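Jeanie Menzies shows her altered books in Kulness

October 3, 2020

The small gallery Minami in Kulness has opened its autumn season with an exhibition of altered books and collages by Jeanie Menzies. It is her first solo exhibition in the town, and it fills both rooms of the gallery.

Menzies came to book art quite late. She was trained as a printmaker in Pekness and for many years she made mostly linocuts. Then she received a box of old school atlases from a neighbour who was moving house, and she did not want to cut them for printing paper. She began instead to sew into the pages, and to glue tickets, envelopes and pieces of her own failed prints between the maps.

The exhibition has 70 works. The oldest are the atlases, which lie open on low tables. The newest is a long folded book called Rastmont, after the village where her grandmother lived. It has 99 pages and tells of one walk from the church to the river and back again. The text is very short, often only one word on a page, and it is printed by hand with wooden letters. Between the words there are rubbings of stones, gates and tree bark, all made in the village itself.

"I am not a writer, and my sentences become bad when they are long," says Menzies. "So I let the paper speak a little, and then I say one word, and then the paper again."

The folded book was meant to be ready in April, when the exhibition should have opened. The gallery had to close at that time, and Menzies used the months to print half of the pages a second time, on a thinner Japanese paper. She is happy with the change. The first paper was too stiff and the folds broke after some weeks.

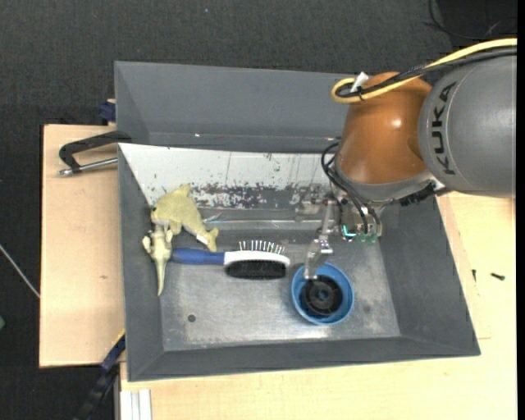 A smaller version of Rastmont has been printed in 800 copies and can be bought at the gallery desk or ordered by post. Of the original works, the atlases are not for sale. The collages in the back room are, with prices from 599 for the framed ones.

Visitors may turn the pages of three of the books. Cotton gloves lie beside them, and hands should be washed at the entrance before the gloves are put on. Only a few people can be in each room at the same time, so it may be necessary to wait a little in the yard, where there are benches under the roof.

Menzies will also give a short course in simple binding without glue. Participants are asked to bring a needle, strong thread and paper of any kind, also used paper. The places are few and those who wish to come should write to the gallery in advance. The course is suitable for beginners, but children need to have an adult with them.

The exhibition stays open until the end of the month. Entrance is free.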